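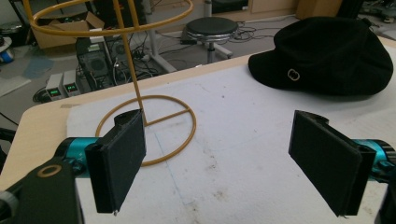
The white board on the bench, with a thin blue line running across it.

The Last Ferry to Skorberg

My grandmother knew the ferry by its cough. She would be at the stove with her back to the window and she would lift one finger, and we would all go quiet, and there it was, way out past the breakwater, clearing its throat.

"Six minutes," she'd say, and put the kettle on.

I was nine the winter they announced the bridge. It was going to be marvellous, everyone said so. You could drive from Skorberg to the mainland with the heater on and be at the shops in Avham before your coffee got cold. My uncle, who had once waited two days for a tractor belt, danced my aunt right around the kitchen table. I was as thrilled as anybody! I drew the bridge on the back of every piece of paper in the house – bridge with trucks, bridge with whales, bridge with me on it in my red toque, waving down at the boat.

It took me until February to notice that my grandmother didn't wave at any of my drawings.

The final crossing was set for four in the afternoon. The whole island came down to the wharf in parkas and rubber boots, with thermoses and squares in biscuit tins, and the school band played the only song it knew, twice. The deckhand tore our tickets himself. Mine was number 2788 and I have it still, soft as flannel now, in the lid of my sewing box.
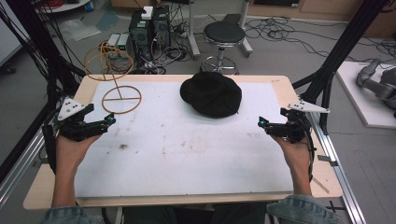
Black cap on the white board, beyond two pairs of hand-held jaws.

I had never been allowed up to the wheelhouse. But that day the captain looked down, saw my grandmother, and opened the little door as if she'd rung ahead. It smelled wonderful in there, of diesel and orange peel and wet wool. There was a brass compass the size of a pie plate. There was a radio that muttered. There was a stool, and my grandmother sat on it without being asked, and put her handbag on the chart shelf as though the chart shelf had a spot worn in it the shape of her handbag.

"You'll want to come left of the Bastos light," she said.

"I know where the light is," said the captain.

"You came right of it once."

"Forty winters ago! In snow!"

I looked from one to the other. The water was the colour of slate, and the sun had got in under the cloud and was setting fire to the edges of everything. I had crossed that strait every month of my life and had never seen it from up high, with the islands all laid out and the gulls flying below me. I thought I might burst. I asked if I could blow the horn and they both said yes at the same time.

Oh, that horn! It went up through the soles of my boots. All along the shore people blew their car horns back at us, and somebody rang the church bell, and a dog on the Avham side barked and barked.

When it had gone quiet my grandmother said, to the window, "I used to write the crossings down, you know. In the back of my recipe book."

"Which ones?" said the captain.

"The ones where you were on."

He didn't say anything. He came left of the light, very neatly. Then he reached over and moved her handbag a few inches along the shelf, and set his mug down beside it. 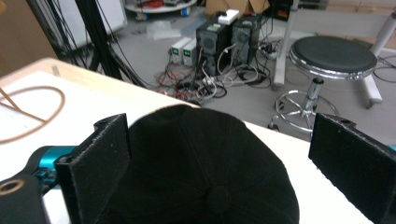
Spring

The bridge opened when the ice went out. It was every bit as marvellous as they'd promised, and we were over and back so often that first week my uncle ran out of gas on it.

My grandmother took the recipe book down to the harbour most afternoons. The boat was tied up there for good, with geraniums in the lifeboat, and the heater in the wheelhouse still worked. If I went along I was given an orange and told to watch for whales.

I saw two. I ran in to tell them, shouting the whole way up the ladder, and they hadn't even got to the end of the soups.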